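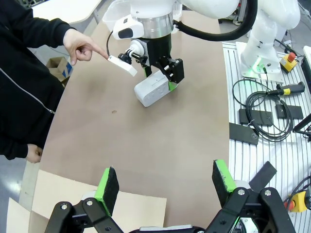 11 December 2020

Up before six again, and glad of it! Fourth morning in a row that I've walked the river path to Lundgate before breakfast, and today the frost was so thick the reeds looked sugared. I heard the owl twice by the old lock — my first since May — and stood there grinning like a fool until my toes went numb.

Breakfast was two eggs and the last of the Drirnby rye, toasted nearly black, the way I like it. I must order more before the bakery shuts for the holidays.

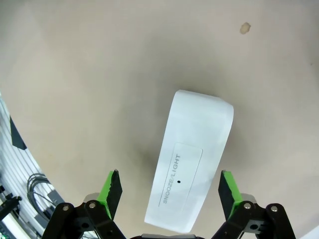

Getting to bed by ten is what makes it all work. I sleep right through now, and the afternoons don't drag the way they used to. I even finished the long chapter on the salt roads last night (wonderful stuff, especially the mule trains) and still had the lamp off in good time.

Total steps today: 3275 before eight o'clock. Tomorrow I want to try the hill side, past the allotments, if the lane isn't too icy. Gloves are drying on the radiator.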